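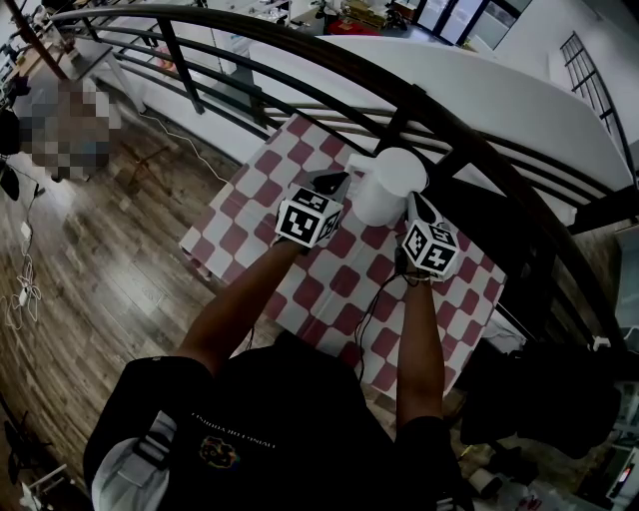
The upstairs table at Pamden, with its checked cloth and one of the white cups.

Pamden Landing Table: progress report to the Hedlund Fund
Prepared by Ifigeneia Christodoulou, June

When we last wrote, the upstairs landing was a place people walked across on their way to somewhere else. It's now the part of the house everyone asks for first, and I'm so pleased to be able to tell you how that came about.

Your grant was for turning the landing into a small tea and table-laying area for our daily living sessions. The table is in and the cloth is on it. We spent far too long choosing that cloth (Themis Economou wanted plain blue) but the dark red and white checks have won everybody over. The squares are a real help when laying places, as you can say "two squares in from the edge" and people know just where you mean. We hadn't planned for that at all and now we use it every session.

Spending
We have spent £2,241 so far. The largest part went on the table and on having the floorboards sanded and sealed before it came upstairs. The rest covered cups, plates, two cloths so that one can be in the wash, and the delivery from Drallberg, who charged us a little extra for the stairs. Anisa Subramaniam has the receipts and will send copies with the end-of-year form.

Sessions
We have run 20 sessions since the table arrived, with up to 8 people at each. They begin at half past ten with laying the table, then tea, then clearing and washing up. Laying was meant to be the quick bit at the start. In practice it has grown to nearly half the morning, and people are enjoying it so much that we've let it! Several who used to sit back and wait to be served now set out their own cup and then one for their neighbour.

The white cups deserve a mention. Our first set had handles that were too small for stiff fingers, so Maricruz Mendoza swapped them for straight-sided ones that can be held with the whole hand. They are also easier to place and to pick up again from the far side of the table, where reaching is hardest. We would like a second set in a stronger colour for those who find white on a pale square difficult to see.

The landing itself
Being next to the railing has been a real plus. You can see over to the counter on the lower level, and people like knowing what is going on down there while they work. That counter does need a good sort-out, and Charalambos Athanasiadis has offered to take it on over the summer.

Two things are still to do. The cloth slides when someone leans on it, so we are trying clips from Prorkley at the corners. We also need somewhere upstairs to keep the plates, as carrying them up each morning is slow going.

Next steps
From the autumn we would like to add an afternoon session at two o'clock, with simple sandwich making. The remaining money should cover the shelf and the extra cups. If anyone from the Fund would like to come and have tea with us, mornings are best, and we would love to lay you a place.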